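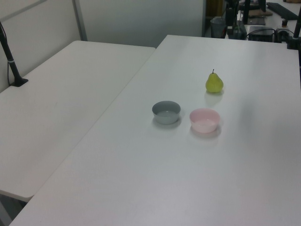
May
by Cieślak

In Resville the council wants to close the evening language classes for people who came from abroad. I was a student there for two years, so I do not write as a neutral person.

The official explanation is money. The courses cost too much, they say, and the new arrivals can learn with an application on the telephone. In the same meeting one councillor said that the classes "keep communities apart". I have read this sentence many times and I still do not understand it. In my group we were 112 at the beginning of the year, from many countries, and the only language we had in common was English — bad English, but English.

Estbridge tried the same thing before us. They stopped the classes and after 6 months they opened a help desk at the town hall, with interpreters, five days a week. I would like to see which one was cheaper.

I don't say that every course was good. The one about "local values" was strange, and we had to sign a paper that we attended it. I signed. Some people felt offended and I think they had the right.

The council votes before the summer. Letters can be left at the library until 5 in the afternoon. I took mine yesterday.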